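Fusska disassembly cell, progress report for November
Prepared for the Kokkinos program office

Summary

The cell ran for most of the month but lost time to a gripper fault during hard drive removal. No one was hurt. One drive was dropped and one drive cage was cracked. We are behind on the tower work and on schedule for everything else.

What happened

Early in the month the arm began losing its hold on drives partway through the lift. The gripper reported a good grasp each time, so the program carried on with the move. On the third occurrence the drive came free above the case, hit the edge of the table and landed on the floor. The operator pressed the stop and logged it. The two earlier slips had been cleared by hand and not logged, and they should have been.

We pulled the force records for all 1,694 grasps since the cell was commissioned. Slips happened only on drives still in their plastic carriers. The carrier flexes when the fingers close, and the gripper reads the flex as contact with the drive itself. Closing force had also been lowered in October to protect the memory modules, and that setting was applied to every part by mistake.
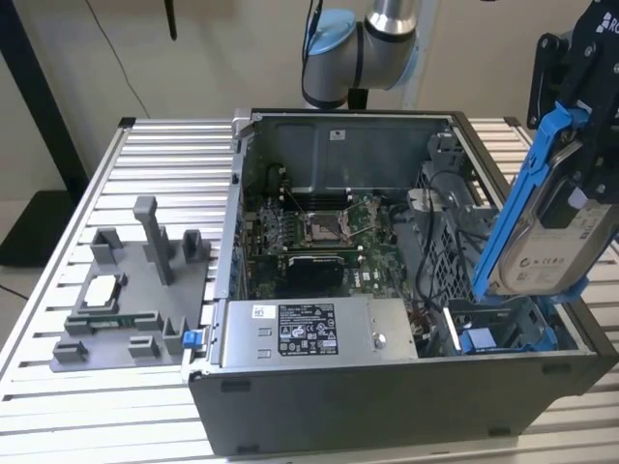
We have since split the force settings by part type. Drives in carriers now get a short test lift of 20 mm, and the arm checks finger position again before it moves any farther. If the reading has changed, it sets the drive back down and calls the operator. Over the last 20 towers this check stopped the arm twice, and nothing was dropped.

Safety

The dropped drive fell inside the marked zone, but the zone was sized for the arm and not for falling parts. We moved the tape line out and added a lip along the operator side of the table. Every slip is now logged, including those cleared by hand.

Cost and schedule

Replacement finger pads from Clolletti and the table work will cost up to $4,000, which we can cover from the existing equipment line. The pads have not arrived yet. Tower trials for the Cistura batch move back two weeks.

Open items

Cable routing near the drive cage still catches the fingers now and then. We have no fix for this and are removing the affected drives by hand.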